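About Plalcombe Tool Library

14 September 2022 — by Man-sik Na
Filed under: Who We Are

Plalcombe Tool Library lends hand tools, garden equipment and household repair kits to residents of Plalcombe and Derotville. 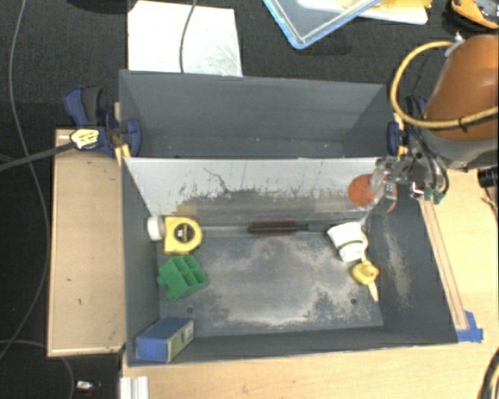
The library was founded by neighbours on Trujillo Road who wished to share the cost of tools they seldom used. It is now a registered charity with 577 members and a lending stock of 1646 items. Membership is open to any adult living in either parish.

Loans are made for six days and may be renewed once by telephone. Every item is inspected on its return, and those in need of attention are passed to our repair bench before they are lent again. Members are asked to report faults promptly — no charge is made for fair wear.

The library also offers evening classes in sharpening, basic joinery and bicycle care. In May the trustees agreed to extend these to pupils of Derotville School, and 47 places have been set aside for the coming year.

Our premises are in the former Tellex building, where new members may register during opening hours. Proof of address is required.

Related pages
Borrowing Rules and Charges
Evening Classes
Donating Tools
Annual Report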